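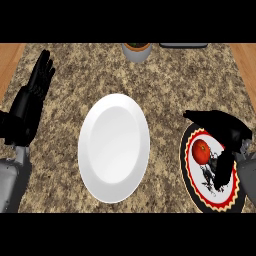
**Flollon pauses kitchen handling software after grip fault**

June 2026 - Flollon has withdrawn version 9 of its Brurano handling software after a fault was found in the way the right hand releases soft food.

The fault shows up when a two-handed robot moves a single item, such as a tomato, from one plate to another. In 3 of 100 simulated transfers, the right hand kept closing after it had received the command to open. The left hand was not affected.

No one has been hurt. Customer sites were still running the January release, which does not contain the fault, and they do not need to do anything.

Flollon traced the problem to a change in how fingertip force readings are averaged. On a firm object the delay is too short to matter. On soft produce it can mean a crushed item, and it could pinch a person reaching in to clear a plate.

"The release command has to win every time, and in this version it didn't," said Shanthi Miah, head of product safety at Flollon. "We pulled it the same afternoon."

Gauthier, which supplies the hands, has checked the hardware and found no defect. Ukadwood, the first customer due to receive version 9, has agreed to a new delivery date - to be set once the full transfer tests have been repeated.

Operators are reminded to use the stop control before reaching under either hand.

Media contact: Shanthi Miah, Flollon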